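Community Help > Household > Accessibility > Controls and labels

Search all topics Enter keywords Go

Marking grey-on-grey buttons for someone with low vision

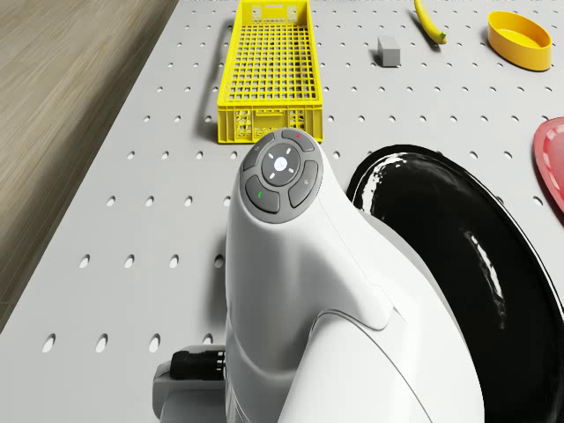
Rendered view. Grey buttons around a four-way pad, with a small red dot on one and a small green mark on another.

Posted by Ingvild Nordin, 3/17/18

My father has macular degeneration and red-green colour deficiency. He lives alone in Flullilside and operates a Brokholm ventilation controller on the hallway wall. It has a round four-way pad and a ring of grey buttons, and each button is identified only by a small printed symbol. He can find the pad by touch. He can't tell the ring buttons apart.

I've tried two things so far. White correction fluid wore off within a month. Adhesive felt dots stayed on, but all of them feel the same, and the one on the boost button slid sideways until it fouled the edge of the button next to it.

The buttons are 2 mm apart at the narrowest point. The warranty runs until December and I would prefer not to void it. What material holds on this surface, and is there a recognized layout for tactile marks on a ring of buttons?

Anqi Mao

I mark appliances for a low vision service. Some of this is standard practice and some is my own preference.

Start by reducing the number of marks. If every button carries one, the user has to read each in turn. Find out which functions he uses in a normal week. For a ventilation controller it will probably be boost and off. Mark those and leave the rest bare. The pad is already a landmark, so he can locate it first and move outward.

Use shape, not colour. A single raised dot and a raised bar are easy to separate with a fingertip. A dot and a slightly larger dot are not. Put the bar on the function with the worse consequence if pressed by mistake. Colour contrast still helps with the remaining vision, but choose light against dark. Red and green of similar lightness on mid grey will be of no use to him.

For material, I use Lelosach tactile paint in white or yellow. It cures to a firm rubber and stays put if the surface is prepared:

1. Switch the controller off at the breaker.
2. Wipe the button with isopropyl alcohol on a cotton bud, barely damp. Test the back of the housing first.
3. Let it dry fully.
4. Apply one drop to the centre of the button. Stay 2 mm clear of every edge.
5. Leave for 24 hours before pressing.

Don't sand the button. Sanding would improve the bond, but that is the sort of change a warranty department can object to. Cured paint peels off a smooth button with a fingernail. On a matte texture expect a little residue.

Felt creeps because the adhesive is soft and the press is never quite vertical. If you want to stay with stick-ons, buy polyurethane bumpers with acrylic adhesive, small enough to sit well inside the button. A pack of 172 cost me $29, far more than you need.

One further point - check the lighting. A hallway fitting directly overhead can put the wall controls in the shadow of his own head. A lamp to one side, 900 lumens, fixed that for one of my clients before any marks went on.

pellmell_k

just get him one with a voice. my mum has the phone do everything

dunlop_r

Agree with the paint. I'd add a large-print card beside the controller, black on pale yellow, showing the ring as a circle with the two marked buttons drawn in. Visitors and home care staff need it more than your father will. Also check for a key lock in the settings menu. Ours locks after a minute and needs a long press to wake, and we spent a week thinking the marks were wrong.

Comments (3)

Ingvild Nordin: Thank you. Boost and off it is. Bar on off, dot on boost. There is a key lock and I have disabled it. I'll do the paint when I'm next there.

tamsin_v: Does the paint hold up on a stove knob? Mine gets warm.

Anqi Mao: Read the temperature limit on the tube for that one. On knobs I put the mark on the fixed panel at the setting used most, and a second on the pointer, so the two can be lined up by feel.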